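Do Contribution Drives Help Small Projects?
Project report, Open Source Practice
Lempi Kettunen and Gianni Villa
Supervisor: Ritva Ahonen

1. Why we asked

Every October a wave of newcomers sends pull requests to projects they have never used. The organizers call this a success. We doubted it, and we picked two small code bases to check: Prostlow, a command-line calendar tool, and Bruvum, a library for reading sensor logs.

2. What we did

We read 50 pull requests opened during last year's drive and sorted them by what they changed. A request counted as useful if it was merged and not reverted within three months. Eino Rissanen, who maintains Bruvum, disagreed with that rule. He thinks a rejected patch can still start a good discussion. Maybe, but we found few discussions to point at. 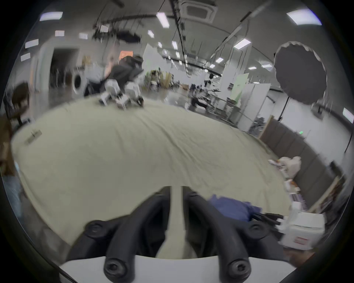
3. Results

Of the 50 requests, 19 were useful by our rule. Most of the rest reworded the README, and several undid each other. Only 3 contributors came back after the drive ended — all of them to Prostlow, which labels its beginner issues and answers quickly. Bruvum had no labels, and its replies took nearly 10 days.

It is tempting to say that labels keep people around. We can't. Two projects prove very little, and Prostlow also has more users.

4. Problems

We sorted the requests together, at one desk, so our agreement means less than it should. Ulla Niskanen re-sorted part of the Bruvum set and moved several items out of "useful." We kept our own numbers in section 3 and put hers in the appendix.

5. Next

The same reading should be repeated for a quiet month. Without that, we don't know if the drive changed anything at all.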